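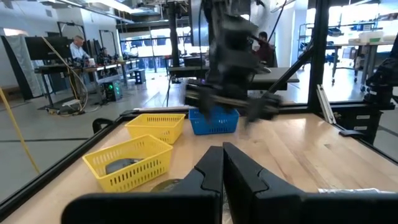 Why keep a reorder point at all when the supplier can deliver overnight, somebody asked at the end of last session, and couldn't you simply look at the shelf and order when it seems low? I gave a rushed answer while people were putting their coats on, so let me try again properly.

Small Stockrooms, Handout 8
Reorder points, safety stock, and the two-bin method
Madville Adult Learning, April 24, 2022

Looking at the shelf works fine when one person does the looking. I ran the supply room at Plivley that way for years, and I was pretty good at it! Then I went away for most of August and came back to no shipping labels, no toner, and enough desk calendars to paper the hallway. The stockroom's whole ordering system had been in my head, and my head had been at the lake.

A reorder point is just a number written down ahead of time. When the stock reaches that number, you order. You need three things to work it out:

Usage: how much goes out in a normal week
Lead time: how long it takes from placing the order to having the goods on the shelf (not on the loading dock, on the shelf)
Safety stock: the extra you hold for a bad week

Multiply usage by lead time, then add the safety stock. That's the formula, and it's the only one on this handout.

Worked problem: shipping labels

Say we go through 200 labels a week. We buy them from Karnov, and the lead time is two weeks. So we expect to use 400 while we wait. We decide to hold one extra week of labels as safety stock, so the reorder point is 600.

Please notice that 600 tells you when to order. It doesn't tell you how many to order. People mix these up every single term, and I've done it myself on a real purchase order. Order quantity depends on pack sizes, price breaks, and how much room you have, and we'll get to it next time.

Now change one thing. Suppose Oltmanns can get us the same labels in one week. Redo the sum with the same safety stock and you should land on 400. Is that worth paying a bit more per roll? Maybe – it depends on what else wants that shelf. Bring an opinion to class.

Back to overnight delivery

An overnight supplier shortens the lead time a lot, so the reorder point drops. It doesn't drop to zero. Somebody still has to notice, get the order approved, and be around to receive the box. At Plivley the approval took longer than the truck did. Count all of it as lead time.

The two-bin method

If your crowd won't count things (mine wouldn't), split the stock into two containers. Everybody takes from the front one. When it's empty, you bring the back one forward and place an order. The back container holds exactly the reorder point, so nobody has to do arithmetic in front of the shelf.

A few things I learned the slow way:

Any container will do, but put the item name on the shelf as well as on the container. Containers wander.
Tape the order card inside the bottom of the front bin. You see it at the moment you need it.
Keep returned and unchecked items out of both bins. Give them their own spot and go through it weekly.
Don't use two bins for expensive, slow items. One spare projector bulb doesn't need a system – it needs a locked cabinet.

Before next session

Pick one item you handle at work or at home (coffee filters are fine, dog food is fine). Track what you use for a week, find out the lead time, and choose a safety stock you can defend. Write the reorder point on the back of this sheet. If your usage jumps all over the place, bring the messy numbers anyway, as we'll be using those to talk about seasonal items and I would much prefer yours to mine.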